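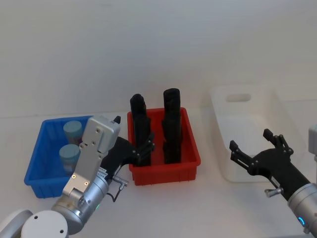
Why Does It Take So Long to Build a Bridge?

If you live in Loltitau, you have probably noticed that the old Ploltus Bridge is wrapped in orange netting and that your school bus now goes the long way, past the feed store and the smelly pond. You may also have noticed that grown-ups talk about this a lot. They say things like "I drove by this morning and they were just standing there." Grown-ups can be very sure about bridges they saw for four seconds from a car.

So what are the builders doing all day?

Before the digging

A bridge starts in an office, with a lot of coffee. Engineers have to know what sits under the river before they put anything heavy on top of it. Mud is a poor thing to stand a bridge on. You know this if you have ever lost a boot in it.

A crew goes out with a drill and pulls up long tubes of dirt and rock from deep down. These are called core samples. They look like the world's least tasty candy bars, with layers of sand, clay, gravel and, if everyone is lucky, solid rock at the bottom. At Ploltus the solid rock was 14 yards down. That is deeper than anybody wanted, and it meant the plans had to be drawn again.

"I was fond of the first plans," says Khadija Ait Brahim, the engineer in charge. "The river didn't care."

Moving the stuff you can't see

Under most roads there is a tangle of pipes and wires: water, gas, sewer, internet. Some of it is on a map. Some of it is on a map but in the wrong place. All of it has to be moved before the big machines come, so that you can still flush the toilet and your uncle can still watch his fishing videos.

This part is slow, and when it's finished the road looks exactly the way it did before.

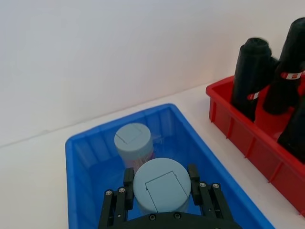 Once the pipes are out of the way, the crew can start on the foundations. These are the bridge's feet. Builders drill wide holes down to the rock, lower in cages made of steel bars, and fill them with concrete. After that come the piers, which are the legs. The new bridge will have 3 of them, and the middle one stands right in the river.

How do you build something in a river without getting a river in your lunch? You make a cofferdam. It is a wall of steel sheets pushed down into the riverbed in a big ring. Pumps suck the water out of the middle, and then people climb down and work on the bottom of the river in ordinary boots. It leaks a bit. The pumps stay on all night, and yes, the neighbors have mentioned it.

Waiting for concrete

Many people think concrete dries, like a towel. It doesn't. It hardens because the cement powder and the water join up and turn into tiny crystals that lock all the sand and stone together. The word for this is curing. Concrete is hard enough to walk on quite soon, but it needs weeks to get properly strong. If it loses its water too fast, it can crack, so workers cover it with wet blankets and spray it down on hot afternoons. They are, in a way, babysitting a rock. 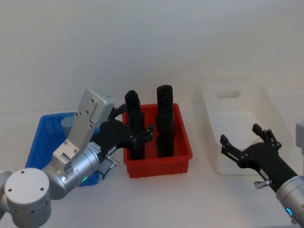 Can builders pour concrete in the winter?

They can, but they have to keep it warm. If the water inside freezes before the concrete has hardened, the ice pushes everything apart and the concrete comes out weak. Crews use heaters, tents and thick blankets, and on the very coldest days they wait.

The part everybody likes

The beams arrive on extremely long trucks, usually at night when the roads are quiet. Two cranes lift each beam and set it down on top of the piers. After months of holes and pipes, the thing suddenly looks like a bridge, and people pull over to take photos and say "Well, finally."

Then there is the deck to pour (more concrete, more blankets), and the railings, the drains, the lights and the painted lines. Inspectors tap things and frown at them. Frowning is a large part of the job.

If all goes well, the buses will be back on Ploltus Bridge in May. Until then, hold your nose at the pond.

Words to know

Core sample: a tube of ground pulled up by a drill.
Cofferdam: a wall that keeps water away while people work.
Pier: a bridge's leg.
Curing: what concrete does while you think it's drying.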